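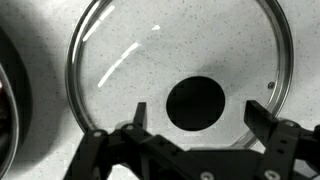
July, late morning
Samina Chaudhry, dye bench notebook
3 comments · 2 shares

Second madder bath for the Gullholm wool today. The first one came out too brown and I think I let it get too hot, so now I hold it at 40 degrees for the first hour and only then go up slowly. The bath must stay covered the whole time, otherwise it loses water and the shade goes darker at the end. For this I prefer a clear glass lid with a metal rim, because I can look at the colour without opening. When it is off the pot I lay it flat on the counter, away from the skeins.

Wool: 114 g, washed yesterday and left in alum overnight. Madder: the ground root from Kazmi, same bag as before. Water is from the rain barrel, not the tap. The tap water in Girulthorpe is hard and I suspect it pushed the first bath to brown, but I changed two things at once, so I can't say which one helped. This is bad method, I know.

After 33 minutes the liquid was orange like weak tea. After one hour it was clearly red at the tips of the yarn — the middle of the skein was still pale, so I turned it with the rod and loosened the ties. They were too tight, please tie them looser next time, figure of eight and no double knot.

Still to do: rinse, dry in the shade, compare with the Drornwood card. Keep the used bath for a second, lighter skein. Alum jar is nearly empty.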